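Ticket 276: left hand track jumps during two-handed desk tasks
Status: open, waiting on reply
Product: Clikine hand grippers, pair
Site: Havstead, upstairs room
Opened: Saturday, June 15, 2019

Hi there, and thank you in advance for your patience with me, because I know my tickets run long!

We've been recording demonstrations for the desk-tidying task, where a person does the job with the two hand grippers and the arm learns from the recordings afterward. The right hand has been a dream. The left one is giving us grief. In playback its path is perfectly smooth for a while and then it hops up to 5 cm sideways and hops back, usually when the two hands come close together over the desk. The finger opening values look fine all the way through, so I don't think it's the fingers. It's only where the software thinks the hand is.

What I've tried so far, in the order I tried it:

Restarted the recorder and both grippers. No change.
Redid the calibration from scratch, following the Benley sheet, twice (the first time I skipped the slow figure eight, my fault).
Swapped hands, so the left gripper was held in the right hand. The hop stayed with the gripper, which made me feel I was finally getting somewhere.
Wiped the marker cubes with a dry cloth. No change that I could see in playback.

Our setup and the notebook pickup: 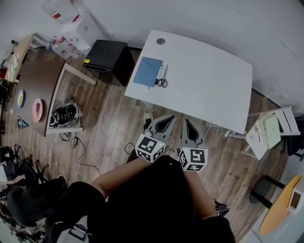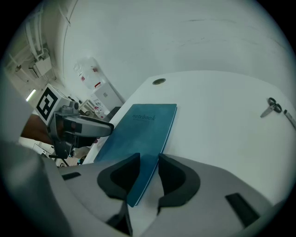
The task itself is short. Pick up the notebook, move it over, then do the scissors and the pen, and go back to the start position. I've been asking everyone to keep their wrists relaxed and not rush the first grab, and the good takes really are lovely to watch. Out of the 123 takes in the current batch, I'd hate to throw away everything where the left hand misbehaves, so if there's a way to repair the track after the fact, please tell me!

Log excerpt from one of the bad takes:

left: marker lost
left: marker found, pose jump above limit
left: marker lost
left: marker found
right: ok

Update, later the same day: I went through 4 of the bad takes slowly, and every hop comes right after a "marker lost" line. I also noticed that the cube settings for the left gripper still have the old face size in them, left over from the Polák cubes we used in April. The right one has the new size. I've corrected the left and saved it, but I haven't recorded anything new yet, so please don't close this on my account.

Two questions while you have me. Does the face size get baked into a take when it's recorded, or can I just run the old takes through again with the corrected number? And is there a setting that marks a take for review when the pose jump warning comes up? I've been finding them by eye, and my eyes are tired.

I can send the raw files for any of the takes, just tell me where to put them, they're too big for the upload box.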